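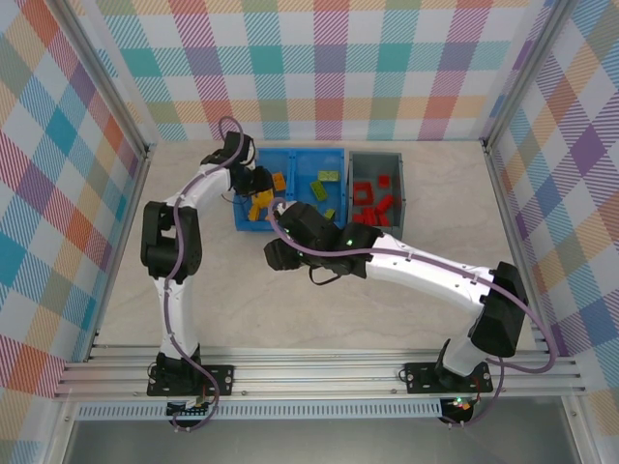 Yellow block, blue two-compartment bin, gray bin at the back.

Drarstead Divided Tub, blue, two compartments
$47 each, or 4 for $103 if you mix colours
Item 1073

I started selling these after I bought one for my own mudroom and then went back for three more. Mitts on one side, toques on the other, and my kids can find both before the bus comes (most mornings, anyway!). The divider is moulded in, so it doesn't pop out when you lift the tub by one end the way the old Keltberg ones did. I still have a Keltberg in the garage full of extension cords and I grumble at it every February.

Good for craft stuff, dog gear, seed packets, building blocks, whatever you've got too much of. I wouldn't put soil or paint cans in it. The colour holds up well in a sunny window, but the bottom will scuff on concrete.

Wash it with dish soap and a soft cloth. No dishwasher, please – I tried, and now I have a tub that rocks.

Lids are sold separately and we're waiting on more. Email Idalina Lobo at the shop and she'll put your name down. Pickup is free, or we can ship anywhere in Canada, flat rate.

Customer note
"Bought two for the yarn and my husband took one for his fishing lures. Ordering again." Aaliyah MacDonald, 23 Sep 2022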